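I went to the Iseck open day in January expecting to be either replaced or amused, and I came home mostly sunburned. The invitation promised "autonomy on real roads." It also promised lunch.

Our host was Troels Hafþórsson, who has the calm of a man whose robot has already embarrassed him in front of richer people than us. The machine is called Heven, and its job is to drive itself along a road and carry things for Iyamu, the farm supply people. Four of us had turned up. One was Efe Eze, who asked what it cost before she asked what it did, and I wish more reporters worked in that order.

Most of the demonstration was watching a screen under an awning. I had pictured traffic, a goat, some moral dilemma. What a road robot mostly deals with is road. 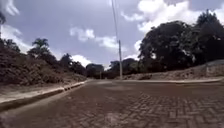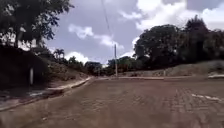

Brick paving, curbs and a lot of sky.
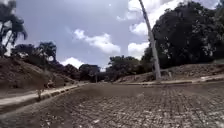

Troels told us they had logged 2,696 runs and hoped to reach 3,000 by spring. I asked what they learned from so many. "Curbs," he said, and went to find more coffee.

I've been to slicker shows. At Fludel's last one, a robot handed me a flower to music, and I still couldn't tell you what the company sells. Iseck let us sit and be bored for nearly two hours, and I trust them more for it. If a thing is going to haul feed sacks past my house, I want it built by people who can talk about curbs until the coffee runs out. Efe never did get a price.

Recent posts
My Dishwasher Has an Opinion
Elikem Sarpong on Fixing Tractors
Lunch With Nilton Valderrama
The Elevator That Said Sorry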